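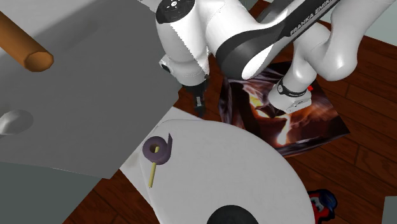
ホーム　記事一覧　インタビュー　計測と制御　用語集　検索

家事と軽作業の自動化はどこまで来たか　フレヴァラム計画の開発責任者に聞く

2025年7月31日　読了時間：9分

家庭内の片付けと、小規模な作業場の雑務。この二つを同じアームで扱うことを目標に掲げるのが、ガリンド社のフレヴァラム計画である。サドコムの開発拠点で、評価系の設計を担当する開発責任者に話を聞いた。同社の方針により、回答者の氏名は掲載しない。

最初に現状の達成度を尋ねた。回答は数字から始まった。

「評価に使っている課題は36種類です。棚に戻す、容器に入れる、紙を揃える、テープを所定の位置に掛ける、といった単位に分けてあります。制限時間は一課題につき90秒。実機での成功率は、6月の評価で49パーセントでした。人間が補助した試行は失敗に数えています」

この数字をどう読めばよいか。

「家庭に置ける数字かと聞かれれば、置けません。半分は終わらないわけですから。作業場でも、工程の中に組み込むには低すぎます。ただ、平均値だけを見ると誤解が出ます。課題ごとのばらつきが非常に大きい。剛体を一つ掴んで平らな面に置く課題は、ほぼ安定しています。全体を下げているのは、物同士が組み合わさった状態の課題です」

組み合わさった状態とは、たとえばテープの芯に棒を通す、あるいは通っている棒を抜く、といった作業を指す。人間なら片手でテープを押さえ、もう片方で棒を引く。手順として説明するまでもない動作だが、単腕のアームにとっては事情が異なる。

「棒を掴んで引くと、テープがついてきます。芯の内側に棒が当たって、摩擦で一緒に動く。テープを掴めば、今度は棒が転がる。片腕でやるなら、どちらかを何かに当てて止める必要があります。机の縁を使うか、重力を使うか。その選択を方策が自力で見つけることはありますが、再現性が悪い。棒の太さが少し変わると別の解に移ってしまいます」

先端が剥がれたテープはさらに扱いにくいという。

「めくれた端は変形します。粘着もします。シミュレーションでは、めくれた部分を曲がったままの剛体として置くことが多いです。形は出せますが、指に貼り付く挙動は入っていません。ですから、シミュレータの中で成功しても、その部分については何も検証していないことになります。報告書でもそう書いています」

シミュレーションの比重について聞いた。同計画では方策の学習と一次評価を計算機上で行い、通過したものだけを実機に移す。

「一次評価の一回分が2472エピソードです。物の初期位置、姿勢、照明、机の高さ、カメラの視点を変えて回します。実機で同じ数をこなすと、拠点の装置がほかに何もできなくなります。安く早く落とすための段階です。ここで落ちたものが実機で通ることは、まずありません。逆はいくらでもあります」

逆、つまりシミュレーションで通り、実機で落ちる例のうち、最も多い原因は何か。

「接触です。指先と対象物の間の摩擦係数、それと法線方向の柔らかさ。視覚の差を疑う人が多いのですが、うちの分類では接触のほうが上に来ます。指先のゴムは使えば表面が変わりますし、家庭なら埃も油もつく。モデルの側は範囲を振って対応していますが、範囲を広げると、今度は方策が慎重になりすぎて制限時間に間に合わなくなります」

慎重になりすぎる、とは具体的にどういう動きか。

「掴む直前に止まって、戻って、また近づく。力を入れる前に姿勢を何度も直します。安全側ではあるのですが、90秒で見ると時間切れです。制限を外せばもっと成功率は上がります。けれども、鉛筆を一本しまうのに何分もかける機械を家に置く人はいないでしょう。時間は仕様の一部として扱っています」

視覚の側に問題がないわけでもない。同計画の評価では、対象物と無関係な物を意図的に配置する。模様のある平板、傾いた面、用途の決まっていない棒や半球などである。

「家の床や机には、その作業と関係のない物が必ずあります。片付いた机の上で測った成績は、片付ける機械の成績としては参考になりません。写真を印刷した平らなマットを入れると、奥行きの推定が崩れることがあります。写真の中に陰影があるので、凹凸があるように解釈してしまう。掴もうとして床を突く、という失敗が典型です」

床を突いた場合、機械はどうなるのか。

「力の閾値で停止します。壊れはしません。ただ、停止すると人間が復帰操作をすることになり、その時点で自動化としては負けです。作業場なら担当者がいますが、家庭では留守中に動かしたいという要望が強い。復帰まで自分でできるかどうかは、成功率とは別に測る必要があります。今の36課題には、その項目が十分に入っていません」

話題を配置の条件に移した。アームは台に据え付けたものと、移動台車に載せたものの両方を試している。床置きの物を上から取りに行く場合、肘の位置が制約になるという。

「関節が七つあれば、手先の位置と向きを保ったまま肘を逃がせます。円い卓のそばでは、これがよく効きます。天板の縁を避けながら手先だけを下ろすわけです。問題は、カメラから見たときにアーム自身が対象を隠すことです。上から見る配置にすると、作業の肝心な瞬間に前腕が視野を占めます。手首にもカメラを付ければ補えますが、近づくと焦点と画角の問題が出ます」

複数の視点を組み合わせれば済む話に聞こえるが、校正の維持が負担になると回答者は述べる。

「研究室では毎朝校正できます。家庭では、子どもが台にぶつかった瞬間にずれます。ずれたことを検知する仕組みはあります。検知した後に自分で直す仕組みは、条件の良い場所でしか動いていません。作業場のほうが楽です。固定具を打てますし、目印を貼っても文句を言われません」

では、家庭と作業場のどちらが先に実用に届くのか。

「作業場です。理由は環境の固定だけではなく、仕事の終わりがはっきりしていることです。箱に部品が入っていれば終わり。家の片付けは、終わりの定義が住んでいる人によって違います。テープを卓の上に置いておきたい人もいれば、引き出しに入れたい人もいる。棒を抜いておくべきか、刺したままが定位置なのか。画像からは決まりません」

その決定を言語で指示する方式も試しているが、現段階の評価は高くない。

「『机の上を片付けて』という指示は、技術的にはほとんど情報がありません。対象の選択、行き先、順序、どれも決まっていない。そこで、対象と行き先を組にした短い指示に分けて入力しています。『薄紫のテープを左の棚へ』という粒度なら、解釈の誤りはかなり減ります。その代わり、人間が頭の中で片付けを終えてから機械に伝えることになります。手間の総量が減っているかは疑わしいところです」

実際に減っているかどうかは測定したのか。

「予備的なものだけです。作業場を模した区画で、部品の仕分けを指示つきでやらせました。指示を書く時間と監視の時間を足すと、人間が手でやるほうが早かった。同じ仕分けを何度も繰り返す条件にすると差は縮まります。どこで逆転するかは、失敗したときの復帰時間にほぼ支配されます。成功率をわずかに上げるより、復帰を短くしたほうが効く領域があります」

費用について尋ねると、具体的な金額は出なかった。販売計画も決まっていない。回答者は、価格よりも保守の間隔が先に問題になるとみている。

「指先の部品は消耗品です。交換は工具があれば難しくありませんが、交換後に把持力の確認が要ります。利用者がそれをやるのか、訪問で対応するのか。洗濯機と同じ感覚で売るなら、年単位で触らずに済む必要があります。今はとても届きません」

布や紙の扱いについても聞いた。家事の多くは柔らかい物を相手にする。36課題のうち、布を主対象とするものは意図的に外してあるという。

「入れれば全体の数字が下がるから外した、と言われることがあります。外した理由は、成否の判定が自動化できていないからです。たたんだ布がたたまれているかどうかを、機械に一貫して判定させるのが難しい。人間が採点すると、採点者によって差が出ます。判定が揺れる課題を混ぜると、方策を比較する道具として使えなくなります。評価の外にあるだけで、難しさが消えたとは考えていません」

紙は一部含まれている。平板に近い厚紙やマットを端から持ち上げる課題である。卓の脚や台の下に端が潜り込んでいる場合は、引き出す方向まで判断しなければならない。

「床に平らに置いてある物は、指を差し込む隙間がありません。端まで滑らせて、はみ出したところを掴むのが定石です。卓の上なら縁がありますが、床には縁がない。壁に押し当てて反らせる方法もありますが、印刷物だと折れます。人間は爪を使います。爪に相当する薄い指先は作れます。作ると、今度は普通の物を掴むときの接触面積が減ります。交換式にするかどうかは議論中です」

次の評価で何を変えるのか。予定しているのは、失敗の途中経過を点数化することだという。

「今は成功か失敗かの二値です。棒を抜いた後でテープを落としたのと、最初から何も掴めなかったのが同じ扱いになっています。開発側としては区別したい。ただし対外的な数字は二値のまま出します。部分点を足した数字は、どうしても良く見えますから」

最後に、数年以内に家庭で使える作業を一つ挙げるとすれば何か、と質問した。

「決まった形の容器を、決まった棚に戻すことです。容器の種類を利用者が登録し、棚の側にも条件を付ける。それなら現在の延長で設計できます。不定形の物が混ざった床を任せる話は、その先に置いています。時期は答えません。社内でも数字を出していません」

取材後、評価区画では次の一次評価に向けた初期配置の生成が続いていた。シミュレーション側の摩擦条件は、今回の実機の記録をもとに範囲を引き直すとのことである。

お問い合わせ　｜　転載について　｜　© 2025 編集部　｜　ページの先頭へ戻る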